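Projects > Student Robotics Club > Reports to the Fund

Progress report no. 2, Student Robotics Club, Stondcombe
Submitted to: Annick Brunet, Firia Fund
Prepared by: Alois Kofler, club teacher
Thursday, December 13, 2018

Dear Mrs Brunet,

I send you the second report on the project "Packing by Demonstration", as it was agreed in the grant letter. It covers the time from the autumn break until now.

1. Work done

The club has now six regular members. They meet two times a week after lessons. In the first period they learned to work with the hand-held grippers, one in each hand, and in this period they began to record the tasks themselves. The main task is to put small cartons into a box with a lid. Pongsak Sriwong wrote the task sheet, and the other students must follow it in the same order each time, so that the recordings can be compared later.

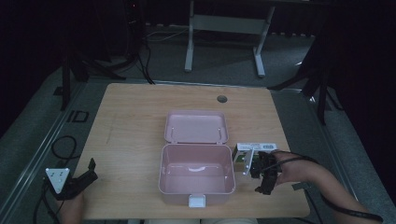
Fig. 1. Packing task: small carton held beside the open pink box.

Until today the students have kept 47 recordings of the packing task. We also made others, but Ditte Dalsgaard checks every recording on the same evening and takes out those where a marker plate was hidden for too long. This rule is strict and the students did not like it in the beginning. I think it was right to keep it, and they now hold their hands much better.

2. Difficulties

Thin and transparent objects are more difficult than we have written in the plan. On our light table they have little contrast, and the students often need several attempts to take hold of them. Gebhard Kuster proposed to put a dark mat on the table for this part. We will try this in the new year, but we want to finish one series without the mat first, for comparison.

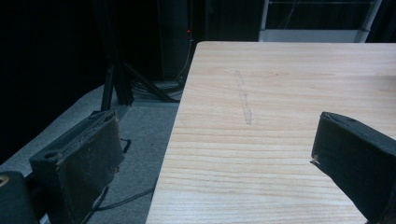 Fig. 2. Gripper view of the table, with a narrow transparent strip on the surface.

The cables are the other difficulty. They pull a little at the hand when a student turns the wrist, and we lose time to arrange them again. A longer set is ordered from the Steiner shop, delivery is promised for January.

3. Money

In this period we spent 879 euros, mostly for cables, stands and one replacement part for a gripper. The receipts are attached. The travel money for the visit to Bornanance is not yet used - the visit was moved to spring at the wish of our hosts.

4. Next steps

- finish the packing series with the lid closed at the end
- begin the series with thin objects, first without mat, then with mat
- let the students present their results to the parents

I would ask you kindly to confirm that the travel money may be used also in spring.

With kind regards,
Alois Kofler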